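Ticket 163 – Model room, Birkcombe reading library
Opened by: Rhona Moncrieff
Assigned to: Ramesh Joshi
Status: Waiting on requester

Rhona, Friday, 9:10
Hello Ramesh, and sorry to start your morning with this one! The big brown city block model has developed a wobble. If you press lightly on one corner of the base it rocks, and two of the little building masses near the edge have started to lift. Ju-won Maeng thinks the base has warped from the heating, but I wonder if it's the display board underneath, as we only moved everything down to the floor after the January open evening. I did try sliding folded card under one side, which helped for an afternoon and then didn't.

Ramesh, 10:25
Morning Rhona, thank you for such a thorough note – it saves me a trip up the stairs. Before we blame the heating, could you tell me what else is sitting near the model at the moment? I'd like to clear a good space on all sides before anybody lifts it, and I'd love to know whether there are drinks about. 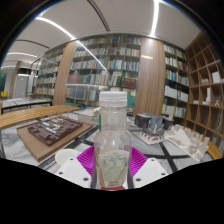 Model room floor, with the city block on its board and the slatted bench behind.

Ramesh, 11:40
Thanks, very useful. I'd move the round white dish with the yellow rim first, as it's right by the board and just where I'd want to put my foot. The small white model near the end of the bench should go somewhere safe too. Please take the bottle out while you're at it, as there looks to be a little liquid in it and that brown model won't forgive a spill.

Then, with one person on each side, lift the model straight up (don't slide it!) and set it on a clean blanket. Lay a long straight edge across the bare board in both directions, then do the same along the underside of the model. Whichever one shows daylight is our culprit. Leave the loose pieces alone for now – I have the right glue down here.

Rhona, 2:15
Will do, and bless you for the glue. Ebenezer Appiah has offered to take the other side, but he's teaching until four, so I'll write again once we've had it up.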